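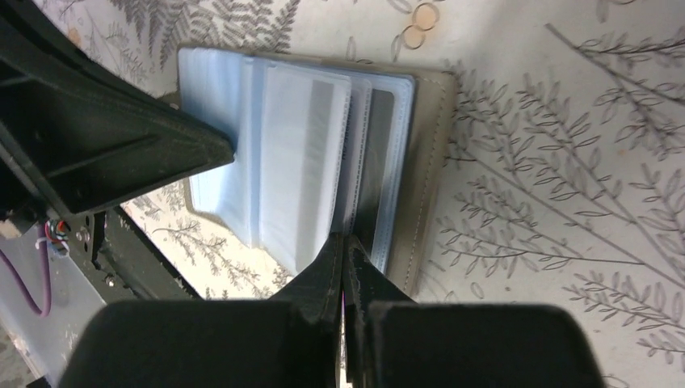 Pello Card Holder Set: Data Card

Version 1.2, May 21, 2026
Prepared by Vanderleia Moura and Simone Medeiros, Skorkthorpe Shared Workshop

Summary

The Pello Card Holder Set is a collection of short manipulation recordings made with a home-built robot arm at the Skorkthorpe Shared Workshop. Each recording concerns one small card holder wallet with clear plastic sleeves, handled on a printed surface by a two-finger gripper. The set contains 93 recordings, each with video from a wrist camera and a log of joint positions and gripper opening.

The set was assembled by two members of the workshop to support the tuning of the arm's grasping routine. It is shared with other builders who work with thin, flexible or partly transparent objects.

Hardware

The arm, referred to in the workshop as Flirum, was built over one winter and first moved under its own power in December. Its structural parts are black. The gripper has two opposed fingers that narrow to pointed tips, each backed by a broad rounded pad. The camera is fixed at the wrist and looks along the fingers, so that the tips remain in view when they close on the edge of an object.

Builders repeating this arrangement should note that the wiring at the wrist is exposed. The cable run must be given enough slack for full wrist rotation – the first harness was too short and was replaced before any of the recordings in this set were made.

Control software is a small package named Cronin, written by the maintainers. It reads a target pose, moves the arm at a limited speed, and writes one log line per control step.

Tasks

Edge grasp. The wallet lies open. The gripper approaches from the side and pinches the lower edge of the sleeves between the fingertips.

Lift and hold. Following an edge grasp, the wallet is raised and held for 10 seconds.

Turn. The wallet is gripped at one corner, rotated, and set down again.

Sleeve separation. One fingertip is moved along the layered edges of the sleeves in order to part a single sleeve from the stack. This task has the lowest rate of success and is included in full, with failed attempts labeled as such.

Of the 93 recordings, 44 are edge grasps. The remainder are divided unevenly among the other tasks.

Setting

All recordings were made on one bench under overhead lighting. The wallet has an olive-taupe cover with light stitching, and a grey card was kept in one of the sleeves. The off-white covering beneath it carries a botanical print of grey fern branches. The pattern was retained for the whole set in order to give the tracking routine more texture than a plain bench top would provide.

File Layout

Each recording is stored in its own folder, numbered in order of capture. A folder holds the following:

video – wrist camera footage, uncompressed color settings noted in the header
joints – joint positions, one row per control step
grip – commanded and measured finger opening
label – task name, outcome and operator initials

Numbering is continuous, but the order of tasks is not. Sessions were run as bench time allowed.

Labeling

Outcomes were entered by the operator at the end of each attempt and checked by the second maintainer from the video. Where the two disagreed, the recording is marked "unresolved" and should be left out of any success figures.

Known Limitations

The clear sleeves reflect the overhead light, and in a number of recordings the seams are difficult to locate by edge detection. Parts of the gripper and arm cover a portion of the view throughout. Users training on the footage are advised to mask these areas.

Finger force was not measured. The finger opening is a poor substitute with an object this thin, and values near full closure should be treated with caution. The fingertips also show faint scuffs, and replacement tips may grip differently.

Only one wallet was used. Results should not be assumed to carry over to stiffer holders or to leather ones with opaque pockets.

Use and Sharing

The set may be copied and modified for noncommercial work, provided that the maintainers are named. Members of the workshop may request the raw session logs, which include 20 aborted runs not counted above. Corrections to labels should be submitted in writing to Simone Medeiros with the recording number and the time within the video.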